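Galeria: a mudança das miudezas

Oi, gente, voltei! Sumi em setembro inteiro, mas foi por uma boa causa: vou me mudar para Wullau e resolvi começar a empacotar pelo que dá mais trabalho, que são as minhas coisinhas. Sofá qualquer um carrega. Agora, caixinha, bolsinha, chaveiro, estojo, pelúcia do tamanho de um dedo... isso é outra conversa, e quem coleciona sabe do que eu estou falando.

Comecei pela estante da Brophy (comprei usada, já chegou meio torta e eu amo mesmo assim). Fiz um inventário no caderno e parei no item 244, porque a mão cansou e ainda faltava a prateleira de baixo inteira! Os repetidos foram para uma sacola separada e 14 deles já têm casa nova, com gente do nosso grupo de trocas. O resto viaja comigo, sem discussão.

Muita gente perguntou das caixas. Testei as da Sondavow, que são lindas na loja e enormes em casa: cabe tudo, aí você tenta levantar e desiste. Acabei preferindo caixas de papelão mais modestas, dessas que eu consigo abraçar e descer a escada sem ver a vida passar diante dos olhos. Papel de seda comprei na Fultine, pacote de 500 folhas, e já estou de olho no segundo.

Outra coisa que aprendi apanhando: não separar por cor. Fica maravilhoso, mas na hora de procurar uma coisa ninguém lembra se aquilo era rosa ou lilás. Desta vez estou juntando por assunto e escrevendo tudo na tampa com caneta grossa, letra feia mesmo, o importante é ler de longe. Passei uns 90 minutos só decidindo onde entravam os adesivos (ficaram com os papéis de carta, depois de muito drama).
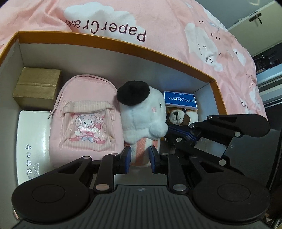
Coisa fofa eu arrumo em cima da cama ou de uma coberta, sempre, desde a vez em que uma tampinha rolou para baixo do armário e só reapareceu meses depois. Gosto de pôr os volumes mais durinhos encostados nas paredes da caixa, e aí a mochilinha rosa do coelhinho de capuz entra pertinho deles, com o bolso listrado virado para fora para eu ficar namorando o desenho até a hora de fechar. A caixinha parda ficou lá no canto do fundo, e a peça branca brilhante, com aquelas letrinhas de strass na vertical, foi de pé na lateral. Ela risca só de olhar, então na viagem vai de papel de seda em volta, duas voltas bem dadas. Se alguém tiver dica para proteger strass, me conta nos comentários, por favor! Ainda falta a prateleira de baixo e a minha coragem está acabando junto com a fita adesiva.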